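# Two new arms on the packing side

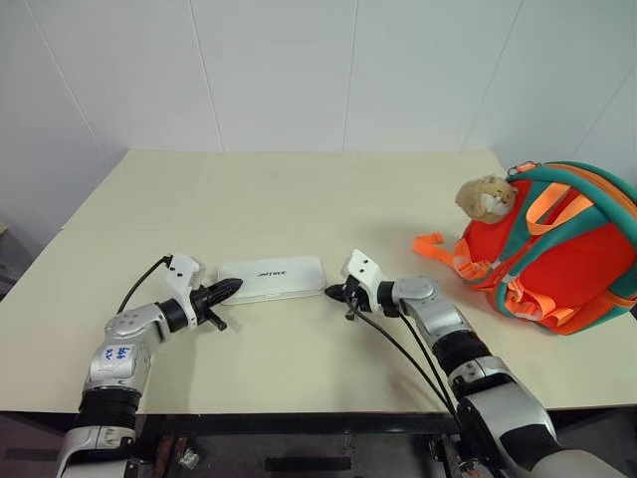
*Bench by the back wall: one white box, one very orange backpack.*

So I've been promising a work post since February and it's September 2020 now, so let's get on with it. For anyone new, I work at Foltirier, in the part of the building where online orders get checked, packed and sent back out the door. Bags, small gifts, travel stuff, a lot of plush things on clips. I've been there long enough to have opinions about tape.

The arms came in over the summer. We call the pair Zadlow, after the name on the paperwork, and everybody talks about it like one person. "Is Zadlow done with that one?" I held out for a while and then caught myself saying thank you to it, so that's where I am!

What it's learning to do is the boring middle of my job. You get a flat box and a bag, the box has to be picked up by its ends without denting the corners, turned the right way around, and put where it belongs. I can do that while thinking about lunch. For the arms it's a whole project. They come in from both sides, slow down a lot, and sort of hover at the ends of the box like two people at a door saying "no, after you." Then they either get it or somebody has to reset. Straps are worse. A loose strap on the table is nothing to me, I just flick it out of the way with my wrist, and I never knew I did that until Phong Cao stood behind me with a notebook and wrote it down.

Phong is our lead, and he's the one who decided that packers should be the ones teaching it. I was grumpy about this at first (sorry, Phong). It felt a lot like being asked to train your replacement. There was a meeting about it in the break room and Tyra Lundgren asked that exact question, out loud, before the slides were even up. The answer we got was that no one is losing hours this year, and that the 5 of us on the bench would rotate through it. "This year" is doing a lot of work in that sentence, and Tyra said so too.

Okay, so what has changed, day to day?

My shoulders, for one. On my Zadlow days I'm sitting down more than half the shift, and I come home without that hot spot under the left shoulder blade. My eyes are more tired, though. Watching something almost touch a box for an hour is a strange kind of tiring, and I'd take a full cart of real orders over it on some afternoons.

The talk has changed too. On the old bench we'd have two conversations and a radio going. Over by the arms you're paying attention, so it's quiet, and I miss the noise more than I expected. Kim — that's the program where we log what went wrong — wants a note every time there's a stop, and the notes were very stiff for the first 3 weeks. Now they're more like "strap again" and "strap AGAIN." Somebody upstairs reads them, I'm told. Hello if you're reading this.

And the pay, which my sister asked about before anything else. The people on rotation went up a step on the scale. It took 7 emails. It isn't huge, but it's there on the stub, and I think it should've been offered on day one without anyone having to ask.

I don't know how I feel about the long run. Our other building, Poltau, is supposed to get a pair too if ours goes well, and the folks over there are mostly older than us and a lot of them have never done anything but pack. Tyra wants to go over and talk to them before the arms get delivered, with no managers in the room, and I said I'd drive. I'd like them to hear about the shoulders and the quiet and the emails, all of it, from someone who's done the shifts.

Last thing, for those of you who asked in the comments whether it's faster than me. Nope! Not on boxes, and it's not even close on bags. I packed 2 orders the other day in the time it took Zadlow to make up its mind about one end of a lid. Ask me again next summer.

Next post will be the tomato sauce one, I swear. I have the photos, I just need to find where I wrote down the salt.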